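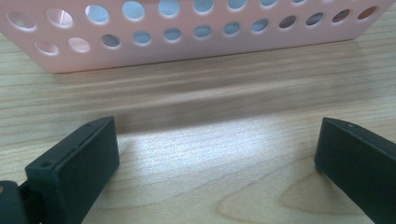 Gobnait Brophy, Research Communications Officer, Plaltgate Institute
September

Researchers at the Plaltgate Institute have published a method for teaching household robots from demonstrations recorded with a hand-held gripper, and report that it reduces the number of demonstrations needed before a robot arm can carry out a new tidying task. The work, carried out with the engineering firm Oyewole, concerns a problem familiar to most laboratories in the field: many recordings made by people are of little use to a machine, and it is hard to tell in advance which ones.

The method, named Drimska, scores each recording according to how well the opening few moments show the object to be grasped and the space between the gripper's fingers. Recordings in which the object is hidden, or in which the fingers close before the object has come properly into view, receive a low score and are set aside. The remainder are used for training in the usual way.

The team collected 1,357 demonstrations in which people used a hand-held gripper to pick up, move and set down common household items on a table top. Perforated plastic baskets were given particular attention. Light passes through the holes in their walls, and a polished table beneath them can throw back strong reflections, both of which are known to confuse systems that judge distance from a camera view.

Of the full set, Drimska retained 402 demonstrations. A robot arm trained on these alone completed 117 more of its test attempts than the same arm trained on the whole collection. The gain was largest for baskets and other open-sided containers and smallest for solid boxes, where the two forms of training gave almost the same result.

"We had assumed for a long time that more recordings would make up for poor ones," said Tamunoemi Ogunleye, who led the study. "With solid objects that is more or less true. With a basket, the robot learns to reach for the holes, or for the shine on the table, and adding more of the same recordings makes the habit worse."

The scoring step runs on an ordinary desktop computer and does not require the recordings to be labelled by hand. It can also be applied to collections made before the method was developed, provided that the gripper's fingers appear in the camera view.

Surachet Wannasri, who designed the test programme, said that the choice of objects had been deliberate. "A basket is cheap, light and found in most homes, and it is a thoroughly awkward thing for a machine to look at. Its rim, its wall and whatever is behind it can all appear in the same small area. We wanted a test that would show up weaknesses early."

The authors note several limits to the work. All demonstrations were recorded indoors on flat tables, and the method has not been tried with soft items such as clothing or bedding. The tests used a single design of gripper with rigid fingers. In 3 of the test conditions, all involving very low light, the selected recordings gave no improvement, and the paper advises against relying on the score where the room is dim.

Damilola Onuoha, Head of Applied Research at Oyewole, welcomed the findings. "Collecting demonstrations takes up a great deal of staff time. If we can tell people at the end of a morning which recordings are worth keeping, they can correct their technique in the afternoon."

A second phase of the project will look at whether the score can be given to the person holding the gripper while recording is still under way. Adebayo Bako will lead this phase, which will also extend the tests to wire racks, colanders and mesh trays.

The scoring software and the retained demonstrations will be made available to other research groups through Jisteo, the Institute's open data service. Groups wishing to use the full collection should apply to the Research Communications Office, stating the purpose of the work and the name of the lead investigator. Requests for interviews should be sent to the same office.

This website uses cookies to improve your visit. By continuing to browse you agree to our use of cookies. Accept | Manage settings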